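Food Service Basics, Unit 4: Plating Steamed Items
Handout for the Tuesday section. Instructor: Magdalini Chatzigeorgiou

Read this before lab. Bring it with you, because the worksheet refers to the section numbers.

4.1 The plate goes down first

Set the plate on a bare, clean table before any food comes out. For single portions we use a round plate with a flat center and a low raised rim. The flat part is what matters. A bun on a curved surface leans to one side and can stick to the rim.

Place the plate a little left of center and keep the right side of the table clear for the food. If you work left-handed, switch the two sides. Leave the plate where it is once you have set it.
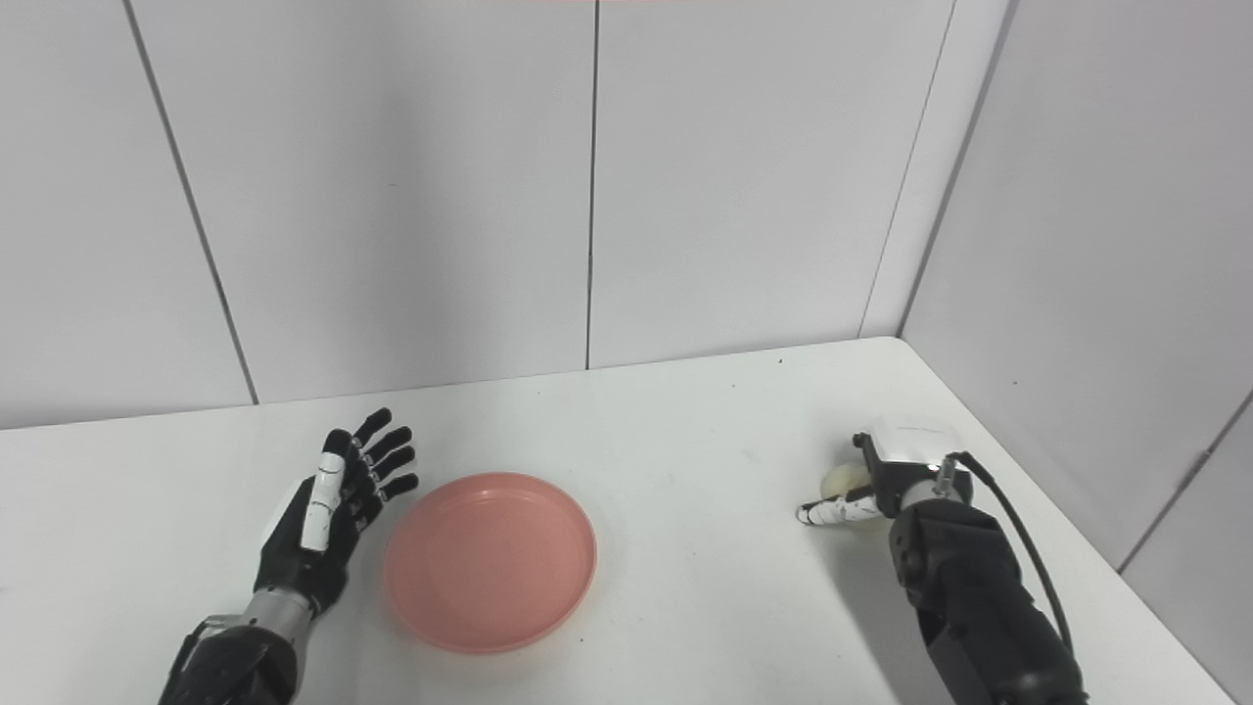 4.2 Choosing a plate color

Steamed dough is pale. On a white plate it is hard to see the shape of the bun or the folds on top. Pink, salmon, light green and tan all work. Avoid patterns. Brisa Barajas covers color contrast in Unit 6, so we will keep it short.

4.3 Bringing in the bun

The bun starts on the side of the table opposite the plate, close to the hand that will pick it up. Set it down with the dome up and the pleats showing.

Look at the bun before you move it. A good one has an even, rounded top. The pleats may be faint after steaming and that is fine. Turn away any bun with a split side or a wet patch underneath.

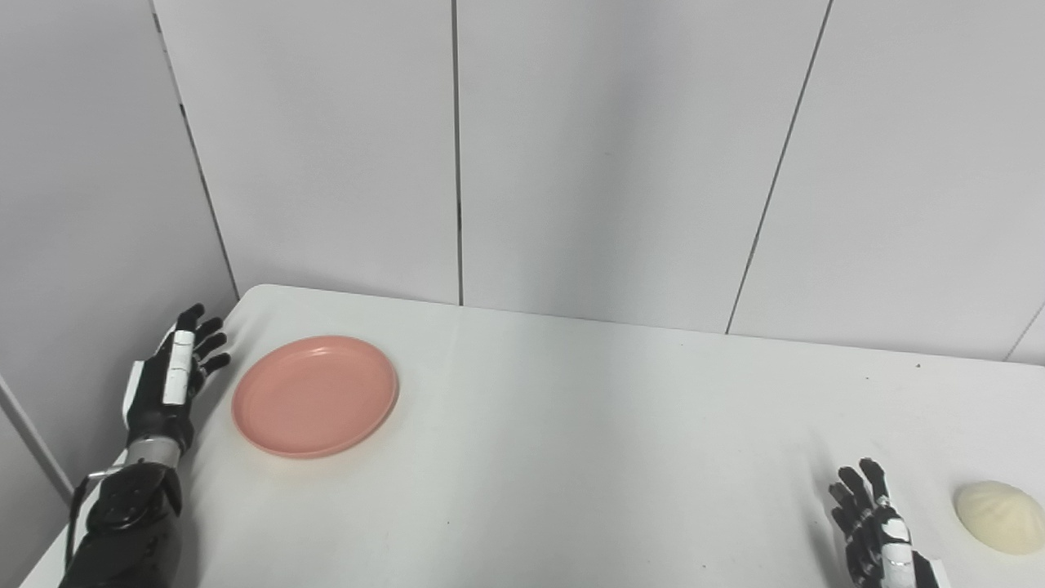
Pick the bun up low on the sides, with the fingers open wider than you think you need. Do not press on the dome. Fingerprints in steamed dough stay there. Carry it across just above the table, lower it onto the flat center and let go with all fingers together.

4.4 Common mistakes

Sliding the bun across the table. The bottom skin tears.
Holding the plate up to meet the bun. Keep the plate flat on the table.
Setting the bun against the rim. Leave space on every side.

4.5 For next time

Wipe the table and stack the plates by size. Baltazar Figueroa will check stations at the end of lab. Worksheet questions 1 to 5 are due at the start of the next class.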